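Unit 7: Small furnishings, bases and bearing surfaces

Scope. Stands, candle holders and shallow vessels placed on panels and table tops. Wall fixings are dealt with in Unit 8. Bring the Gevthorpe data sheets to the practical.

7.1 Base profile
Two profiles recur in domestic stands. The trumpet base rises in a continuous curve from a flared foot to the collar. The bell base is fuller at the shoulder and usually ends in a thicker rim. Both put most of their mass low down. Record the foot diameter and the overall height. The tall stand in the Mirnden set is 475 mm high on a foot of 94 mm, and this ratio is close to the limit for a surface that people brush past.

7.2 Collar and pole
The collar is the usual point of play. Hold the foot flat with one hand and press the pole lightly at mid-height. Movement at the collar and rocking of the foot are separate faults — enter them separately. A leaning pole on a level foot is a collar fault until shown otherwise.

7.3 Finish
Polished gold finishes pick up the colours of whatever stands next to them and should be judged against plain card. Matt black hides dents but shows dust on the shoulder. Mottled rims are graded by eye at arm's length.

7.4 Printed panels
A repeated motif serves as a rough placing guide. Before relying on it, measure the pitch in both directions at two corners. Grommets are to be kept clear: a foot that overlaps one will not sit flat. Shallow containers go nearest the edge, taller pieces further in.

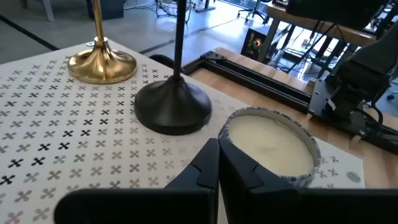 Iwona Witkowska objects that the last rule is wrong for candles: with a lit wick she would keep the shallow piece well inside the edge and let the stands move outwards. The objection is accepted for lit candles. The rule stands for display.

7.5 Exercise
Weigh each stand and find its tipping angle on the tilting board. A reference piece of 219 g is kept in the Laster cabinet. Results go to Junpei Tsuji by the end of November, one sheet per pair, with the unrounded readings attached.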